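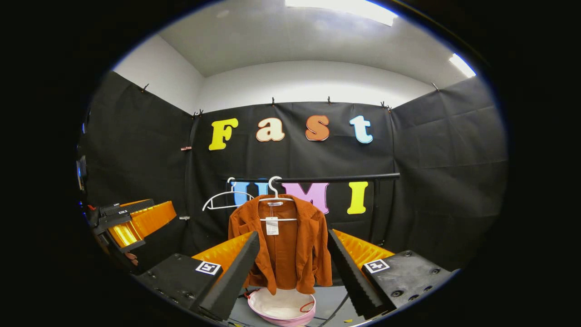 Corduroy jacket in rust orange, with the tag still on it. Black corner, Findmont.

Welcome to the gallery of our small clothes corner in Findmont. My name is Tegan Goodwin and I take care of the jackets and coats. We started to hang our pieces against black cloth in October, and I want to show how the corner looks and tell a little about what is hanging there. Page updated 26/10/2021.

The jacket. The color is rust orange, and I like it very much for autumn. It has a wide collar and long sleeves. In our book it has the number 404. Ebony Tuhiwai found it in a box that came from Vumcombe, together with many scarves and one very ugly raincoat.

The tag. We use white paper and a thin string. Hemi Tomoana writes all the prices by hand, and he does not like when other people write them, as our numbers one and seven look the same. Please leave the tag on the jacket until you have paid.

The hangers. They are white plastic and very simple. For heavy winter coats we have wider ones from Stenimura, which cost 20 dollars for the set. I would like to buy a second set before the snow comes.

The rail. A plain black rod. It goes a little bit down to one side, and Digby Rakena has promised to make it level. Light shirts slide on it, corduroy stays better.

The black cloth. It covers three sides and is held with clips along the top. Yes, there are wrinkles in it. I ironed one sheet at home and it took me the whole evening, so the others will wait. Bright colors look good on black, but for navy coats we must find some other background.

The letters. Big and in many colors, yellow, pink, blue and more. Children always want to touch the pink M. My own favorite is the light blue t with the white edge.

The light. It comes from the ceiling and I find it good enough for seeing the true color of orange and brown. If you are not sure about a color, ask us and we will carry the piece to the window.

If you want to try the jacket, write to Tamsin Maihi and tell her the number 404. She can keep a piece for you for two days. Next I will add the wool coats, starting with number 1531.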